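Handout 4: Looking after the sorting cell
Ohemaa Atinga, Robot Maintenance, Drerkcombe. Revised Jun 10, 2023.

Read this before you touch the cell. Bring it with you, and write on it.

## What the cell is supposed to do

Cubes start in the metal tray. Red ones go in the red-rimmed bowl, blue ones go in the blue-rimmed bowl. The course text (Đặng, chapter 2) calls this "a solved task". I would ask you to put a pencil mark next to that phrase and come back to it after your first afternoon of setting up. Solved with which gripper, on which table, and who had tightened the screws?

Most of what goes wrong in this cell is mechanical or a matter of layout. Students like to blame the software, and will happily spend a session retraining something when a finger has worked loose. Check the hardware first.

## Fingers and hub

The two fingers hang from a hub held together by a small cluster of screws. Plastic parts under metal screws creep. Power off, support the gripper with one hand, and try to rock each finger sideways. Any play you can feel is too much. Tighten opposite screws in turn, a little at a time, and stop when they are snug. I have a drawer of cracked brackets from people who carried on.

Then power up and open the fingers over the red bowl. Look at where each tip sits relative to the rim. A gripper that clears the bowl when closed can still clip it when open. 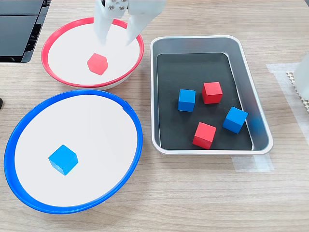
*Fig. 1. Fingers open above the red-rimmed bowl. One cube in each bowl, four in the tray.*

Be careful what you conclude from a state like Fig. 1. The colours match the bowls, and that is all it says. It doesn't record how many attempts were made, or whether a hand helped. If you want to claim a success rate, keep a log of every attempt, including the ones you would prefer to forget.

## Layout

The Fillemmont setup sheet tells you to place the bowls and tray "in approximately the usual positions". I don't know what that means and neither, when I asked, did the person who wrote it. Use the following instead:

1. Bowls to one side, red above blue as seen by the camera.
2. Tray beside them, flat on the table. Press each corner and feel for rocking.
3. Mark the tray corners on your own plan of the table and measure again at the end.
4. Check any tape for lifted edges. Replace it if you're in doubt.

The steel walls of the tray are shiny and will throw back a cube's colour. Before you trust a detection close to the wall, move the cube inwards and see whether the answer changes.

## Picking near the wall

A cube in the open is easy. Put one near the far edge of the tray and you find out whether the finger calibration was any good. 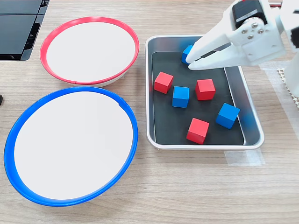 *Fig. 2. Finger tips at the top blue cube, with all six cubes in the tray. The black servo sits in the white housing above the screws.*

Run this pick 17 times at 70 per cent speed, with the cube put back by hand after each go. Stop if a tip touches steel. Listen to the servo as well: a steady whine while holding usually means it is straining against something, and turning up the grip force will only hide the fault.

Duyên Ung's notes recommend re-zeroing the servo every session. I remain unconvinced. Last term's logs showed drift in almost none of the sessions, and a bad zero does more harm than an old one. Check it each time; re-zero only when the check fails, and write down the old value.

## Before next time

- Read the Brustia service sheet on bracket wear. Its replacement interval comes with no test data. What would you want to see before accepting it?
- Hand in your attempt log, unedited.
- Initial the cell book when you have finished, and put the screwdriver back.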